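5.2 What the success rate hides

We reran the sink task with the Saber planner and left the Imora controller at its default gains. The planner receives a list of named objects with poses and returns a sequence of grasp and place targets. Its success check is a single test at the end of the episode: is the target object inside the basin volume? We think that test is too generous. In the first view of the rendered kitchen, the yellow object and the plate are both in the basin, and a check based on basin volume has nothing to say about how the two relate.
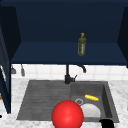
Hajar Soliman

Our complaint is with the metric more than with the planner. Over 400 episodes, the volume check and a stricter check, which requires the corn to be supported by the plate, disagreed in 40. We read those logs by hand. Most of the disagreements had been filed as clean successes, and nothing in the planner's own output would have led us to look at them.

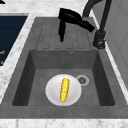
A second problem is the grasp flag. Saber sets it when the finger joints stop moving short of their commanded angle, and contact with the plate or the basin wall can stop them just as well as contact with the corn. We have seen the flag raised with the corn untouched — episode 1019 is the plainest case — and the planner went on to its next step regardless. 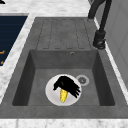
Figure 2. Black robotic hand gripping the upper part of the corn on the plate, simulated sink task.

Adding a check on which bodies are in contact costs little, and we would want it in place before comparing planners on this task. Whether it would hold up outside simulation is a separate matter. The contact list we used comes straight from the physics engine, and a real hand would have to estimate it from noisy sensors. We make no claim there.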